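Session 6: Comparing grippers in simulation
Handout, Czesław Lis
2 comments · 15 shares

We test two grippers on the same arm, the Terow and the Predar. Run the arm in the simulator first. Keep the controller settings fixed and change only the gripper model – otherwise the results can't be compared.

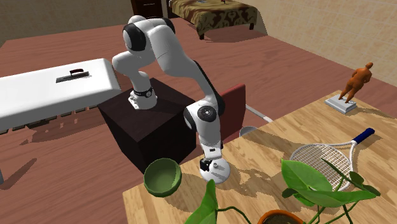
Each gripper gets 15 tries per object. Start every try from the same arm pose and log the joint angles at contact. A try counts as a success if the object stays in the grip through the lift.

Write down failed tries too, with the camera view you used. Read Chmielewska, page 118, before the lab.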